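Where Do the Fibers Go? Microfiber Shedding in Home Laundry

Final report, Environmental Science project, Dundbridge

Before this project I thought of plastic pollution as bottles and bags. Then our teacher passed around a petri dish of fuzz from her washing machine's drain hose, and I was hooked! Fleece, polyester shirts, stretchy leggings - they all let go of tiny threads in the wash, and many of those threads are too small for us to see without help.

My question was simple: does the kind of cycle matter more than the kind of fabric? I ran 10 loads at home between February and March, five on a short cold cycle and five on a long warm one. Each load had the same fleece blanket and the same 8 polyester T-shirts. I caught the drain water in a bucket, poured it through coffee filters, dried the filters overnight and weighed them on the school's good scale (the kitchen one was hopeless).

The long warm cycle gave more fuzz in every pair of loads, which I really didn't expect to come out so clean. The very first load was the worst of all. The blanket was brand new, so I should have washed it once before starting. I also tried two extra loads with the T-shirts in mesh bags, but I left these out of my results. My bags had wide holes and were made for protecting clothes, and two loads is too few to say anything.

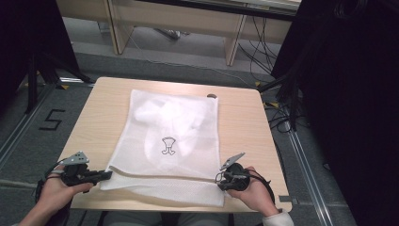 Ozan Sönmez read my draft and wondered whether the coffee filters were missing the smallest fibers, in which case my weights would all be too low. He suggested pouring the same water through a second, finer filter and comparing. I tried it with water saved from load 7, and he was right: the second filter picked up a gray film. My numbers are good for comparing cycles, then, but they don't give the full amount.

Next time I'd like to test the creek behind Mendoza Park, upstream and downstream of the Priltby drain. I'd also wash cotton for comparison, and borrow a better microscope. My filters are in labeled envelopes in the lab cupboard if anyone wants to look!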